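Nekdale Home Swap Guide
Section 3: Getting your place ready for guests

Welcome to the fun part! By now your listing is up and your swap partners have said yes, so all that's left is turning your home into somewhere another family can walk into and feel comfortable. Set aside one good weekend for it. Kerttu Saarinen wrote the first version of this section after her fourth swap, and we've added to it every year with tips from members.

3.1 Sort the keys

1. Gather every key a guest might need: front door, back door, shed, letterbox, bike lock.
2. Try each one in its lock. Old copies can be stiff, and you'd much rather find out now.
3. Give each set its own hook, somewhere at adult height and well away from the front window.
4. Put a bright tag on the set you most want guests to carry.
5. Write the hook order in your house book, left to right.

Note: Leave one spare set with a neighbour and put the neighbour's phone number on page one of the house book.

Caution: Never write your street address on a key tag. A first name or a colour is plenty.
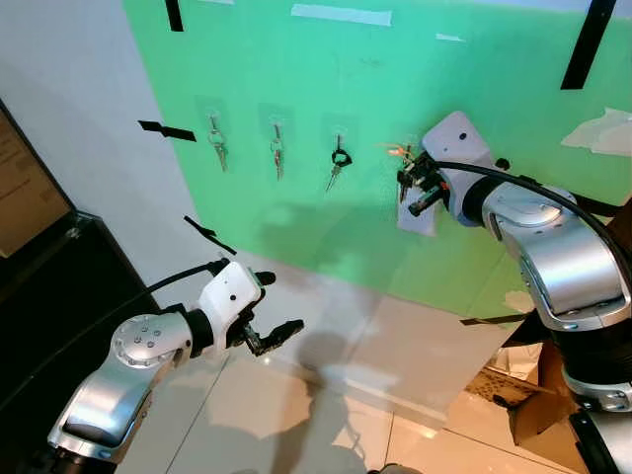

Keys on stick-on hooks, one bunch to a hook.

Stick-on hooks are brilliant for this (no drilling, and they peel off painted surfaces if you go slowly). Wipe the spot with rubbing alcohol, press the plate down hard, then leave it overnight before you hang anything. Check the weight limit on the packet too, as a big bunch with a car key can be heavier than you'd think.

3.2 Write the house book

1. Start with the things that go wrong at 10 at night: the fuse box, the water shut-off, the heater reset button.
2. Add the wifi name and password in large, clear printing.
3. List garbage and recycling days, and which bin is which colour.
4. Finish with your favourites! The bakery, the swimming hole, the walk that's worth the hill. Guests love this page more than any other.

Keep it to 14 pages or fewer. Sadia Memon's first house book had a whole chapter on the dishwasher, and her guests washed everything by hand.
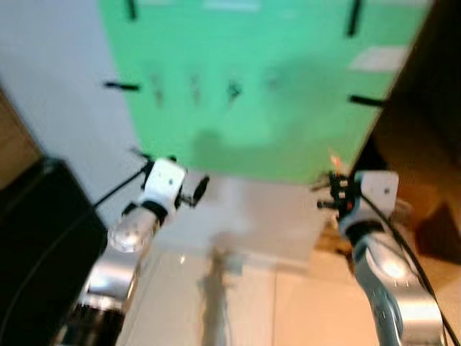

What should I do if a guest loses a key?
Ask them to ring you first, then send them to the neighbour who holds the spare. If the lost set had anything on it that points to your home, get the lock changed and settle the cost under part 6 of your swap agreement.

3.3 Clear some space

1. Empty one full wardrobe and two drawers for each guest bedroom.
2. Free up a shelf in the fridge and another in the pantry.
3. Move passports, bank papers and anything precious into a locked cupboard.
4. Bag up the clothes you haven't worn since last August and decide where they're going.

Step 4 is the one that takes all afternoon, and it's so satisfying once you get rolling. Put some music on and work one wardrobe at a time, with a bag for giving away and a bag for storing. 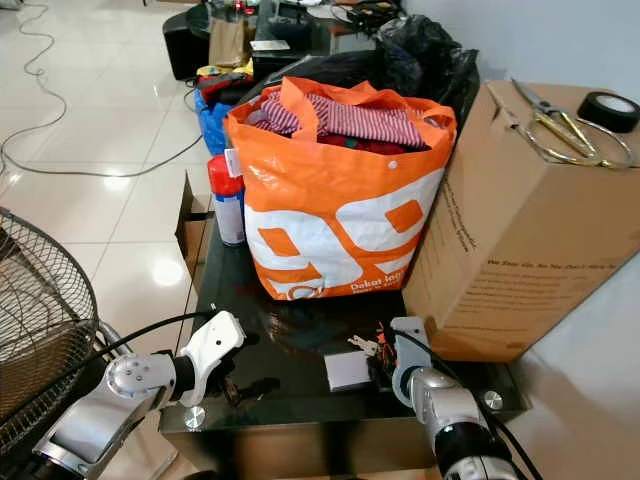
Label the storing bags before they go up to the attic or under the bed, or you'll be opening every one of them when you get home. Giveaway bags should leave the house the same day if you can manage it, otherwise things have a way of creeping back out.

Caution: Keep hallways and stairs clear of bags overnight, especially with kids in the house.

When you're happy with the rooms, go on to Section 4, Changeover Day.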